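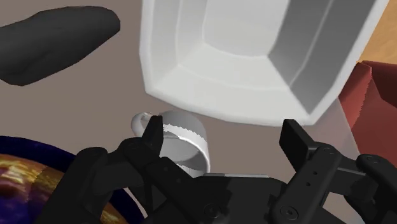

6. When the arm stops with a missed grasp

This is the fault I get asked about more than everything else in Bindalance put together, so it gets its own section. You start a pick, the gripper goes down to the mug, the fingers close, and then the whole run stops with code 45 and a message saying "grasp not confirmed." The first time I got it I clicked Resume about nine times in a row. Please don't do that! Resume carries on from the last waypoint, and if the mug has moved even a little, the next waypoint is wrong too.

All of this applies to the simulated dining table (the Gurbridge room, in the Scenes menu). You should clear the fault here before you send the same program to a real arm. I'll come back to the real arm at the end, where the cautions get more serious.

6.1 What code 45 means

The program told the gripper to close on something, and the finger width it got back didn't match the width it was expecting. Usually it's one of these:

– the fingers closed all the way, so there was nothing between them
– the fingers stopped too wide, so they've got the wrong part of the object or something else altogether
– the width was fine, but the object slid when the lift began

You can tell which one you've got by opening the run log and scrolling to the last line that starts with WIDTH. If the number there is close to zero, it's the first. Write it down before you reset, as the log gets wiped with the scene. I've lost that number more times than I'd like to admit.

6.2 Stopping and backing out

1. Press Hold. Leave the fingers as they are for now.
2. Switch the viewer to the wrist view and look at where the object is compared to the fingers.
3. Switch to the room view and check that nothing is underneath the fingers that shouldn't be.
4. Open the fingers from the Manual tab, in small steps.
5. Raise the arm straight up until the fingertips are higher than the tallest thing on the table. Don't swing it sideways first.
6. Press Home, and keep your hand near Hold while it travels.

Note: on this table the thing to watch is the big dome behind the mug. The default Home path cuts over it, and if you skip step 5 you'll catch it on the way and get a collision stop on top of your missed grasp. Then you have two faults to clear, and the second one hides the first in the log.

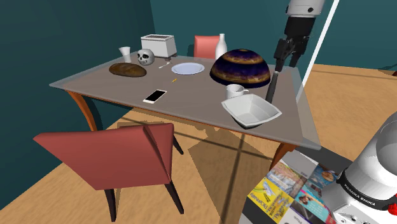

Room view of the Gurbridge table: white bowl near the front right edge, mug and dome behind it.

6.3 Finding the cause

Work through these in order. I know it's tempting to jump straight to grip force (I did, for weeks), but force is hardly ever the trouble.

1. Check the target name. Open the Objects list and click on the thing your program is meant to pick. The mug and the bowl are both white and they sit close together, and it's really easy to choose the wrong line in the list. If the highlight lands on the bowl, there's your answer.

2. Check the approach direction. The mug has a handle, and the handle can get in the way of a finger. Turn on "show approach" and look at the line it draws. You want the fingers coming down on either side of the cup wall with the handle clear of both. If one finger would land on the handle, rotate the wrist and look again.

3. Check for neighbors. The planner looks at the final finger position, but in older versions it doesn't look at the knuckles and side linkages, and those are a lot wider than the fingers themselves. They spread out over whatever is next to your target. With the bowl so close to the mug, I always give the approach a bit more height and come down vertically.

4. Check the table height. This one's sneaky. If somebody has swapped the tabletop for a different one, the objects settle at a new height but the saved waypoints don't. The fingers then close a little above or below where you meant. Go to Scene > Surface, press Re-measure, and save.

5. Check the expected width. If everything looks right and the grasp looks solid in the wrist view, the program may just be holding an old number. Measure the mug with the ruler tool at the height where the fingers touch, and type that in.

Khalil Salameh, who wrote the original Kramer pick routines, likes to do the table height before the neighbors. Either order is fine, but do both.

6.4 Running it again

Press Reset Scene (everything goes back to its starting spot), then run the pick at the lowest speed. Stop after the fingers close, before the lift. Look at the WIDTH line. If it matches, let the lift go ahead.

I ask for 4 clean picks in a row before I call the fault cleared. One good pick tells you very little, and I've had a routine pass once and then miss on the very next go with no changes at all. If it misses again, go back to 6.3 and start from the top – don't fiddle with two settings at once or you'll have no idea which one helped.

CAUTION: Do not widen the grasp tolerance to make the code go away. It will go away. The program will then believe it's holding a mug when its fingers are empty, and it'll carry on with the rest of the routine. In Bindalance that's a silly-looking replay. On a real arm, with a real mug that's halfway out of the fingers over the edge of a table, it's broken china and possibly somebody's foot.

6.5 Before you move to the real arm

Everything above happened in software, so the worst that gets hurt is your afternoon. The arm in the workroom at Stimirstead is another matter, and I'd like you to treat a missed grasp there as a stop-and-walk-over fault every single time.

1. Put the arm in its stopped state before you reach onto the table. Hold in the software isn't enough by itself.
2. Never steady an object with your hand so that the gripper can "finish" the grasp. The fingers don't know the difference.
3. If something is still gripped, support it from below first, then open the fingers from the panel.
4. Clear away anything that broke or fell before you restart. Look on the floor too.
5. Re-measure the surface, even if you did it in the simulator. Your real table isn't at exactly the same height.
6. Do the first run at low speed with one person at the stop button and no hands over the table.

Note: if you get code 45 on the real arm and can't get it to happen in the simulator with the same program, save both logs and send them to Rania Chidiac before you change anything. She'll want the WIDTH lines and your surface measurement. Tell her which objects were on the table and which way the mug handle was facing, because that's the first thing she'll ask you.

Section last changed 5 August 2022. The vertical approach advice in 6.3 is new – the April version told you to come in from the side, so cross that out if you've printed it.

Related sections
Choosing a target in the Objects list
Code 46: collision stop while homing
Re-measuring a surface
Using the wrist view and room view
Saving and sending run logs
Finger width settings for cups and bowls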